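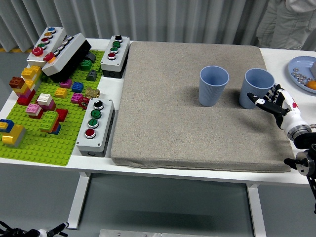 Cups, bricks and four button boxes on one table. The hand is at the right-hand cup.

Thursday, January 18, 2018

Label the stop button. Label it, keep it clear, and have one of it. I keep saying this and people keep nodding and then I walk into the next shop and there are red buttons all over the bench.

Look at the left side of that table. A big red mushroom button on one box. Another red button on the box lying across it. Two more boxes, each with a red one too. Now pretend you started this morning and something with fingers is heading for your wrist. Which one do you hit? You've got no time to read anything. You go for the biggest one and hope it's wired to the thing that's moving.

I'm not picking on any one bench. I spent most of last year going around small outfits writing up their safety paperwork, and it's the same all over. At Dolmont they had a good stop, properly mounted, and then a row of practice buttons got set down in front of it for a training day and stayed for 10 weeks. At Seixas I asked 11 people on the floor to point to the stop for the cell they were standing beside. Most got it. Most isn't good enough for that question.

So, the rule I'd like. If a red mushroom button is within reach of a moving arm, it stops that arm. Full stop. If it's a prop, or a test piece, or something the hand is supposed to learn to press, paint it another colour or put a cover on it when people are close by. Yes I know the red is the point sometimes, you want the real part. Then tag it. Big tag, plain words, NOT A STOP. A tag costs nothing and you can read it from the door.

The usual answer is that the standards already cover this. They cover it for machines. They're a lot quieter about what else you can pile on the table next to the machine, and in a lab or a small shop the pile is where the trouble is. I've read 226 pages of one company's safety manual (Mekano, the older edition, maybe the new one is better) and there were two lines on housekeeping. Two. One of them was about coffee.

Second thing, food. There's a plate up at the back with an orange fruit and little metal nuts on it, together. I don't much care if the fruit is part of the work or lunch. If it goes on a plate with hardware it's not food any more and it should be treated that way, binned at the end of the day or kept in a marked tub. A new person can't tell. They'll do the freindly thing and help themselves.

Third. Loose small stuff. Bricks are fine, bricks are great for this kind of work, they're cheap and they come in every colour. But a brick on the floor is a rolled ankle, and a rolled ankle beside a moving arm is worse. Trays with a lip. Sweep before you power up, not after. Visumwood wrote that into their start-up card last March, one line, and it took them less time than the argument about wether to do it.

People tell me this stuff slows the work down. Sure, a bit. I timed the whole routine at one place, tags, sweep, stop test, everybody says where the stop is out loud — 41 seconds. They spend longer than that finding the good chair.

Also test the stop. Every shift, by pressing it, with the arm moving slowly and all hands out of the way. I've had a supervisor tell me theirs was tested when it was installed. When was it installed? He had to go look it up.

Anyway, if you run a bench like this, go and look at your red buttons today. Press the real one. Tag the rest.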